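Chapter 4
Hand-Held Grippers as a Purchased Kit

Earlier chapters treated the gripper as a part bolted to an arm. In this one it is a product, bought in a box and worked by a person. The kit under review is the Skulleo, sold by Brirnholm in sets of two. Each unit has a pair of mechanical arms that close on an object between soft pads. Margus Mägi's buying notes, reprinted at the end of the chapter, cover price and spare parts. 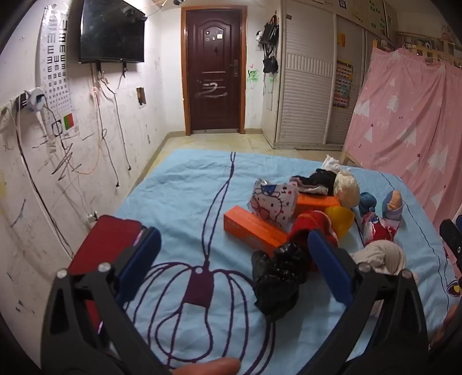
Figure 4.1. Hand-held gripper over a bed with mixed household items. The blue finger pads are apart.

Bagged goods, boxes and bundled cloth place different demands on a pad. A box gives two firm faces – a crumpled bag gives none. Section 4.2 sets out a trial of 100 grasps, divided among 11 kinds of object, and Section 4.3 compares the results with those for the De Graaf unit. Readers should have the pad wear table from Chapter 2 at hand.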